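Soap again, and why I quit the market

OK quick one, kettle's on and I have to be out of the house by 12.

So I'm not doing the Purnley market this June. Three of you emailed, thank you, very sweet, no I'm not sick. Just tired of it. Stall fee went up to 70 and for that you get a folding table and a spot by the drains. Last summer I sold a lot of lavender bars and came home every time with a sore back and a box of the oatmeal ones. People pick up the oatmeal ones, smell them, put them down. Every time.

Also the car. The car is not going to do another season of that hill.

What I want to do is go back to making things slowly. When I started it was one loaf of soap a month on top of the fridge, curing under a tea towel, and I wrote down everything. Still have the notebook. Page one says "too much lye???" underlined twice. It was fine. I used it for a year.

Then came labels and shrink wrap and the Geteo account for taking cards, and somewhere in there I stopped trying anything new. You can't play around when you need forty bars that all look the same. I had a whole plan for a rosemary and salt bar, never made it, the rosemary bush died waiting.

Danica Mujić got me thinking about it again. She taught the night class I took way back, above the Živković bakery, the one where your coat smelled of bread for days. We had coffee and she asked what I was making and I said the same six things. She didn't say anyting, just stirred her coffee. Ouch.

So. New rules for me:

Small batches only. If it fails it fails.

No labels. Masking tape and a pen.

Weigh everything, even the bits I think I know. I got lazy with water and I could see it in the last lot, soft in the middle for weeks.

Give most of it away. My sister has already put in an order, which isn't how giving away works but fine.

First up is the salt bar. Then maybe a shaving one, if I can get the foam right. Mine always goes flat in a minute flat, ha. If you have a recipe that holds up please put it in the comments, I've read every forum thread there is and they all disagree about the clay.

Leftover stock is on the shelf in the hall if you're local. Oatmeal mostly. Bring a bag. I'll try and answer emails tonigt but no promises.

Right, kettle.

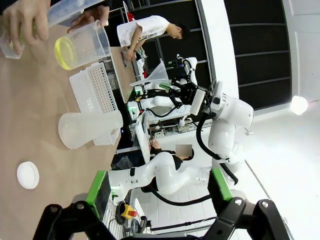 Little cup tilted toward the beaker.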